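Part 3. Setting up the practice table

Hi, Musa Nnaji here. I run the training bench at Herkau, and I wrote this part of the guide for anyone on the packing side who's about to share their shift with an arm. If you came over from Talgate you'll know some of this already (skip to step 5, I won't be offended!). Parts 1 and 2 covered power, the stop button and mounting, so I'm assuming the arm is bolted down and you've signed the key log.

Before you start

We practice with toy produce on a gridded table. Real mangoes bruise and get expensive fast, and plastic ones can be dropped all day long. The shapes are what matter at this stage: long, round, lumpy, curved.

Caution: Hands stay off the grid whenever the green light on the controller is lit. Press Hold first, wait for the click, then reach in.

1. Wipe the grid and let it dry. Crumbs and tape bits throw off the wrist camera more than you'd think.

2. Open the job called Skomex Pick on the controller and choose Bench. Don't choose Line! Line runs at full speed and it'll make you jump.

3. Lay out the pieces with space between them for the fingers. I like a plate toward the back with one fruit already in it, and the rest out on the open squares. Turn the long pieces different ways. If everything lines up neatly, the arm gets a very easy day and you learn nothing about where it struggles.

Note: The bitter gourd is my favorite tester. It's bumpy all over and pointed at one end, so you want to watch how the fingers come at it. Set it on a diagonal and bring the open fingers in low beside it, then press Hold and check from the side before you let them close.

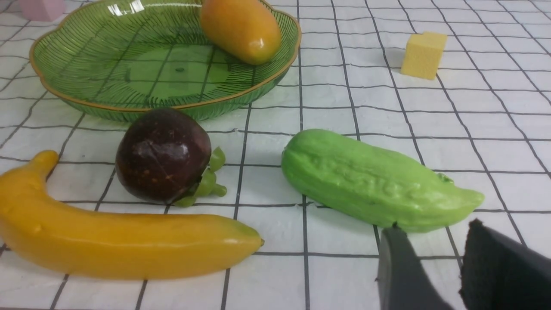
4. Run the first pick with your thumb on Hold. Stand where you can see both fingers. If one touches well before the other, stop, nudge the approach with the arrow keys and save. Small nudges, please. You can always do another one.

5. Do three clean picks in a row before you change anything else. A clean pick means the piece comes up without sliding and goes down where you told it to. Write down the misses too, with the name of the piece. That sheet comes to me and I do read it.

Moving on to baskets

Baskets are harder and a lot more like our real work. The sides get in the way and the lining gives when you press on it, so a finger can catch a fold of cloth and start dragging it along. Go at half speed here, even if the table picks went beautifully.

6. Tuck the lining down over the rim all the way around before you put any pieces in.

7. Lower the fingers on either side of the piece you want. With something long like the carrot, look at the angle it's lying at, then turn the wrist to suit. Watch for fabric between the fingers. If you see it bunching, press Hold, raise the arm and start over.

Caution: Never pull the lining free while the fingers are closed on it. Open them from the controller first. 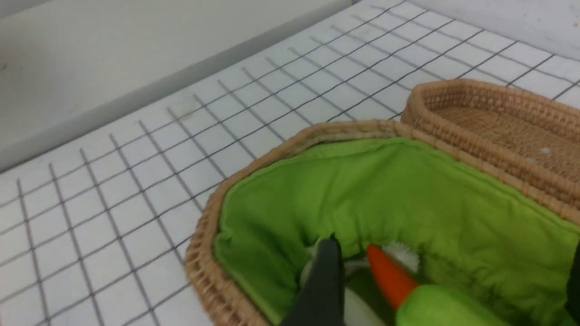 Reading time for this part: 3 minutes

8. When you're finished, park the arm, press Hold and turn the key. Pieces go back in the bin, and the sheet goes in the tray by the door.

What changes on your shift

People ask me this at every session, so I'm putting it in writing. With the arm on a station, you do less reaching and bending and a lot more watching. I packed by hand for years, and the watching tired me out in a way I didn't expect! So we swap every 33 minutes. Take the swap even if you feel fine.

You also get the final say on what goes out. If a pick looks wrong to you, stop the arm, and you don't need a supervisor's okay to do it. Stops aren't counted against anybody's rate. I asked for that rule myself when the Mohammed line went over, and it applies on every station now.

Your old packing station stays on the rota as well, and you'll still have hand shifts. If you'd like more of those, tell me before the May schedule is drawn up.

Go on to Part 4 once you have your three clean basket picks on the sheet.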